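Home | About | Studies | Take Part | Contact

Print this page | E-mail this page

Call for participants: everyday tableware at home

The Arnell Household Study is looking for 300 households to take part in a survey of how people use, wash and store their plates and bowls. The study starts in February and runs for 30 days. It is open to renters and owners, to people living alone, and to families of any size. One adult in each household signs up and fills in the diary. Other people in the home can help with it.

Most of what is written on the packaging of dishes comes from tests done by the maker. We want to know what goes on in kitchens: which pieces get used every day, which ones chip, which ones stay in the cupboard, and how long a set lasts before someone replaces part of it.

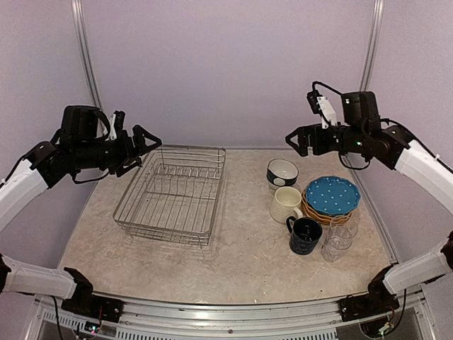 You can take part if you are 18 or older, live in Wasico or the Vultberg area, and eat at home at least seven times a week. You need at least four ceramic bowls or plates that you use regularly. They don't have to match, and they can be old, chipped or secondhand. Both hand washing and machine washing are fine — we need people who do each.

You can't take part if you run a restaurant or food business from your home, or if someone in your household works for a company that makes or sells tableware.

What you will do

At the start you fill in a form about your kitchen and list the pieces you own. After that you keep a short diary. Each evening you mark which pieces were used, how they were washed, and whether anything was broken or damaged. Most evenings this takes a few minutes. You can fill it in on paper or online, but please stay with the one you choose.
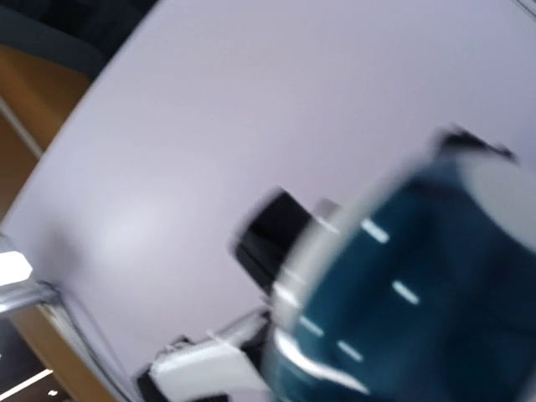 Dark teal against a pale tabletop.

At the end there is a phone call, which can be set for any time up to 7 p.m. We will ask about pieces you have stopped using and pieces you have kept for a long time. You may skip any question.

What you will get

Households that complete the diary receive a $30 grocery card by mail. Those that miss more than three evenings receive a smaller card. Everyone gets a copy of the printed report. We can't pay for dishes broken during the study.

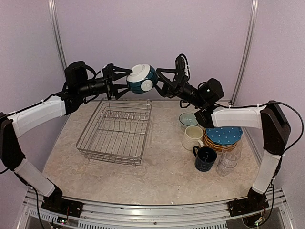 Photo: Arnell Household Study

Your name and address are kept apart from your diary, and the report will not identify any household. You may leave at any point by writing or calling. If you leave, tell us whether we may keep the pages you have already sent. 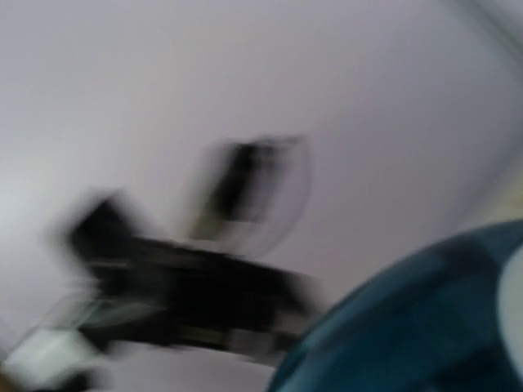 The form asks for the main color of each piece, and people often get stuck on this. Pick the color that covers most of the outside and ignore thin lines and rims. A piece with a rounded side in dark teal, like the one at the lower right of the picture, goes under "dark," even if you would call it green and someone else at home would call it blue. Leave the box blank if you can't decide.

How to apply

Ask for a sign-up form at the Rey Street branch library in Wasico, or use the Take Part link at the top of this page. Places are filled in the order that forms arrive, with a waiting list once we reach 300. Late forms go on the waiting list as well.

Print this page | E-mail this page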